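Jeu de données Pokari, tâches de salle de bains. Relecture : Kimie Matsuda, Hauke Fuchs.

## Contenu

326 essais, dont 103 de pliage de serviette. Les autres portent sur le rangement du plan de toilette.

## Résultats

- Rangement : 75 % de réussite – flacons rigides, positions connues.
- Pliage : insuffisant. Le bras perd souvent le second coin du tissu.

Pour un usage domestique sans surveillance, c'est encore non.

## Poste de travail

Bras blanc devant le meuble-vasque, serviette froissée sur le plan en granit, produits de toilette près du mur. 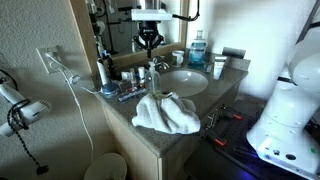 ## Limites

Une pièce, 2 opérateurs. Pas de nettoyage du lavabo.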